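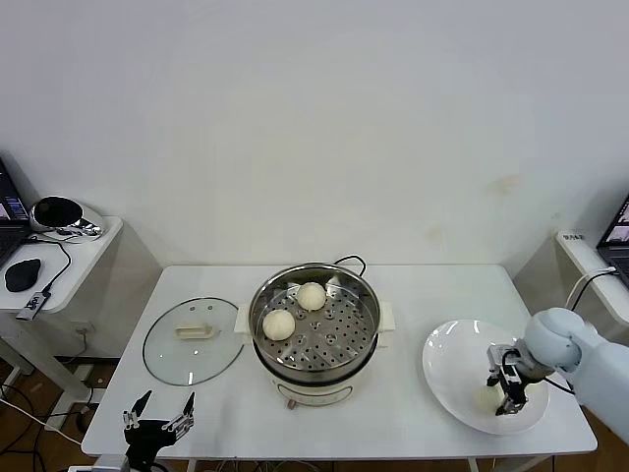
Fig. 4. Bun transfer: lid off to the left, plate to the right.

Moving the buns over, with the Drasitico arms

1. Set the lid flat on the table. I park mine to the left of the steamer.
2. Slide the oval plate under the right arm's reach.
3. Start the transfer and step back!

Caution: the steamer gets hot. Keep your hands out until both arms stop.

Note: I used to do this part with tongs all shift. Now I watch, restock and fix the odd dropped bun — my wrists love it, though I do walk more.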